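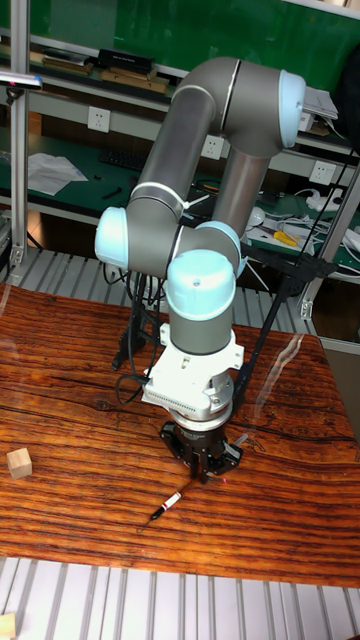
4.2 Handing Over the Pen: What Changed for the Staff

We now turn to the people who work next to the arm. Coelho is a small shop that marks and finishes wooden parts for furniture makers. It has 13 employees, and before the arm came in, nearly all of them spent part of the day on line marking by hand. A part gets a set of pen marks that tell the next person where to cut, drill or join, and many parts later get a coat put on with a brush. The shop sends out 3,000 parts in a normal month. Pen marking was the job people most often asked to be moved off, mainly for the sake of their necks and wrists.

The arm was set up first for the pen and only then for the brush. We observed 35 shifts across both stages and talked with everyone on the floor at least twice. Names are used with permission.

The first change came faster than we expected. Within days, the markers had stopped talking about the arm as a whole and were talking about the tip of the pen. Where does it touch down? How hard does it press? Does it lean the way I would lean it? Fadi Daher, who had marked parts by hand longer than anyone else in the shop, would crouch until his eyes were level with the tabletop and watch the last small stretch of the approach. He could tell from the angle alone whether the line would come out thin or heavy, and he was right so often that the programmer, Madhu Tyagi, began asking him before each new program was saved. We find this a wonderful result. A skill that had lived in one man's wrist was being said out loud for the first time, and other people could learn from it.

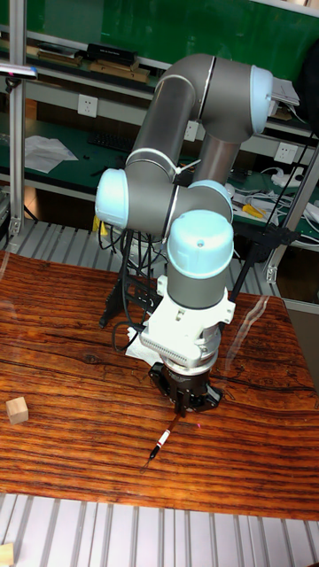
Pen angle became the most discussed setting of the whole first stage. Tyagi had started from an upright pen, which is the easiest pose to compute and to repeat. Daher argued for a slant, since that is how a hand holds it, and he felt the ink ran more evenly that way. The slanted grip won. In Figure 4 the two dark fingers are closed around the pen and it points down and to the left, with the black tip just above the wood. The table surface itself also led to some lively arguments. It is glossy, with dark wavy grain and a streak of glare across the right side, and several markers said that reflections like this made it harder for them to judge the gap under the tip by eye. Two of them got into the habit of checking from both sides of the table before starting a run. This became part of the written routine, and it came entirely from the floor.

The second change had to do with time. By hand, marking came in long blocks, often a full morning. With the arm, the same work broke up into short visits: load a part, check the tip, start, walk off, come back. Joonas Koivisto liked this at once ("I get to move, and my hand doesn't ache at four o'clock"). Fikri Liew did not. He missed the quiet of the long blocks and told us that he felt he was always about to be called somewhere. Both views held steady through the study, and we see no reason to average them. The shop's answer was to let people choose between tending the arm and doing the odd-shaped parts, which are still marked by hand. Liew took the odd shapes and has become very fast at them.

Choosing was not free of friction. For the first weeks the sign-up sheet filled from the top, so the early shift got its pick and the late shift got what remained. Koivisto brought this up at a Sunday stock count, when both shifts were in the building, and the sheet was split in two. Tending is now shared much more evenly between the shifts.

The brush stage began in September and raised new questions. A pen is stiff and a brush is not. The markers' advice about angle still helped, but pressure now mattered in another way, and the path had to allow for bristles that bend and trail behind the handle. Trials were moved away from flat boards to find out how the arm would cope with open shapes, where a long handle can easily bump into a leg or a crossbar on the way in.
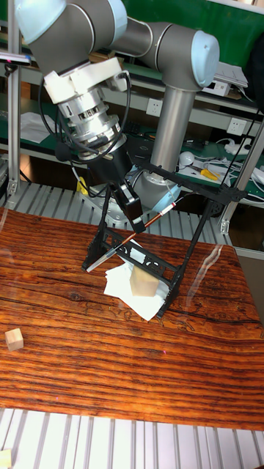
Nuno Amaral, who did most of the brush finishing before, took the lead on these trials. He had no background in programming and had told us in his first interview that he expected to be "the one who cleans up after it." By his third interview he was sketching approach paths on scrap paper and bringing them to Tyagi, who turned them into motions the same afternoon. Their method was simple. Amaral did the stroke slowly by hand, Tyagi copied the order of the moves, and the two of them then ran it with a dry brush until nothing caught. Only after that did they bring out the finish.

We want to stress how much of this depended on working side by side. When Tyagi spent a week at the sister site in Vulalholm, brush trials nearly stopped. The arm was running and the programs were all there, but Amaral had no way to change a path by himself. On her return the shop asked for a simpler editing screen, and he was trained on it along with Daher. Pay grades were adjusted for both men after a short talk with management. Section 4.3 takes up the training in more detail, including the parts that had to be done twice.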